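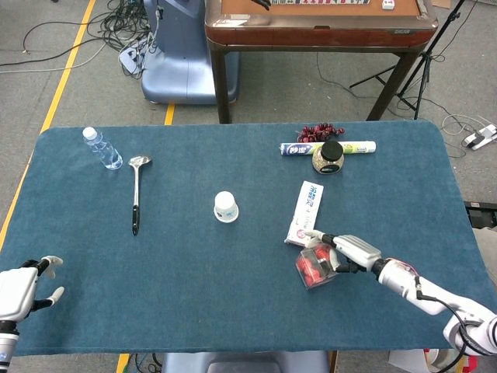
Right hand on the clear box, ladle and cup still to go.

Notebook > Hands > Vustik trial > July

Second session with the Vustik hands. Started after lunch, by which time the license server had remembered who we were. The trial runs 4 weeks and we have spent a good part of the first one reading the quick start guide, a document that is neither.

Table set with the mixed grocery-and-kitchen lot on the teal felt. The felt stays. On the bare top, everything light skates away from the fingers and we end up testing furniture.

Right hand took the clear box with the red-orange bits in it. Fingers curl around it well enough, but the box sits tilted and one fingertip strays onto the toothpaste carton. The Vustik brochure calls this "context-aware finger placement." I call it poking the toothpaste. Check whether the extended finger is a preset or a calibration offset before we complain.

Left hand parked open at the table edge for this one. Want it on the bottle next, then the ladle, which I expect to go badly. Long, thin handle, all the weight at one end.

Grip profiles: nine ship with the kit. We have found a use for two. "Delicate" and "Very Delicate" give the same current trace as far as I can tell, so either the sliders aren't wired up or Vustik has a finer sense of delicacy than our logger.

Cable on the right forearm still loops low. Clip it higher before anyone runs the wide sweep.

Price came through from Batholm, who handle sales here: 2000 a month for the pair, support included. Support so far is a web form. Numino quoted less but wants us on their own arm, and Abugri haven't answered since the demo, so Vustik leads by turning up.

To do:
- rerun the box with the carton moved well clear
- grapes, both delicate profiles, log current
- upside-down cup: grasp from above or by the side? try both
- ask Batholm what a replacement fingertip costs, BEFORE the ladle

Contact the lab | © Hands notebook, internal pages | Back to top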